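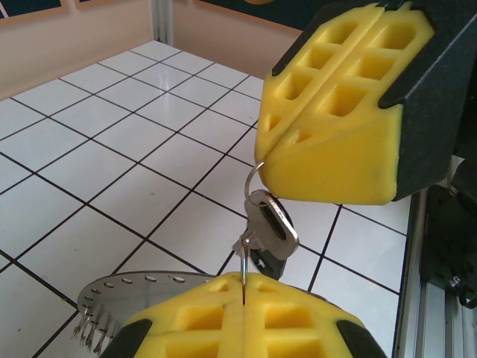
Should you change the locks when you move into a new place?

In most cases it is worth doing in the first week, and it usually costs less than people expect.

Ye-seo Ra had been in her house for 10 months when a man she had never met let himself in through the side door. He was a plumber. The previous owner had given him a key years before, and the landlord of the house next door had sent him to the wrong address. He apologized, she made him coffee, and he left the key on the kitchen counter.

"He was perfectly nice about it," she says. "I just kept thinking about who else had one."

Most people who buy or rent a home are handed a small bunch of keys and never ask how many copies were made. Dog walkers get one. So do cleaners, cousins, contractors and the neighbor who waters the tomatoes in July. When the house changes hands, few of those keys come back.

Sharada Bangera has worked as a locksmith for most of her adult life, the last stretch of it from a shop called Kurside, on a corner between a bakery and a tax office. Her busiest hours start at 8 in the morning, when people who locked themselves out the night before and slept at a friend's house come in. New homeowners turn up later in the day, often with paint on their hands.

She tells nearly all of them the same thing. They don't need new locks. They need the old ones rekeyed, a job in which the small pins inside the cylinder are swapped for a different set so that the old key no longer turns. The hardware on the door stays where it is. Her charge for a typical house with a front door, a back door and a garage entry is $105, and she is usually gone within the hour.

"People come in ready to spend four times that," Bangera says. "They've looked at a keypad online. If they want a keypad, I'll sell them a keypad. But the lock they have is often a good lock."

She does recommend replacement when a lock is badly worn or when the bolt no longer travels all the way into the frame. A key that has to be jiggled can be a sign of either, though sometimes the key itself is the trouble. Keys cut from other copies drift a little each time, and after enough rounds the newest one barely works. She asks customers to bring in the oldest key they have.

Renters are in a different position. Rules vary by state and by lease, and a tenant who changes a lock without asking can end up in a dispute over the deposit. Gyu-bin Sung manages a group of older apartment buildings under the name Yeom and rekeys each unit between tenants. Before he took over, the same keys had been passed along from one renter to the next.

"There was a drawer in the office," Sung says. "Half the keys had no tags. We tried them on every door in the first building and gave up."

He now keeps 2 spares for each apartment, in a locked cabinet, and writes down the name of anyone who takes one out. Tenants can ask to see the page for their unit. Very few do.

Austra Avotiņš, a retired school secretary, went the other way. She has lived in the same house since her children were small and has never changed a lock in it. Her sister has a key, and so do both sons and the couple across the street. A fifth was lost at a lake. She thought about having the doors redone after her husband died, then decided against it.

"My sons would have to get new ones, and one of them lives a plane ride away," she says. "I did get a better light for the porch."

Bangera has no quarrel with that. She would like people to know where their keys are, and Avotiņš mostly does. What she sees more often is the customer who has no idea, and who comes in after a breakup or a lost purse wanting everything done by dinner.

For those who want to handle it themselves, rekeying kits are sold at most hardware stores. They work only with the brand of lock they were made for, and the pins are small enough to vanish into a carpet. Eun-seong Ko did his own front door on the dining table, with a towel spread underneath, and it took him an evening. He paid a locksmith to do the back one.

Ra had her three doors rekeyed the day after the plumber's visit. She asked for four copies and gave one to her mother. The old keys are in a jar in the garage, along with the one he left on the counter.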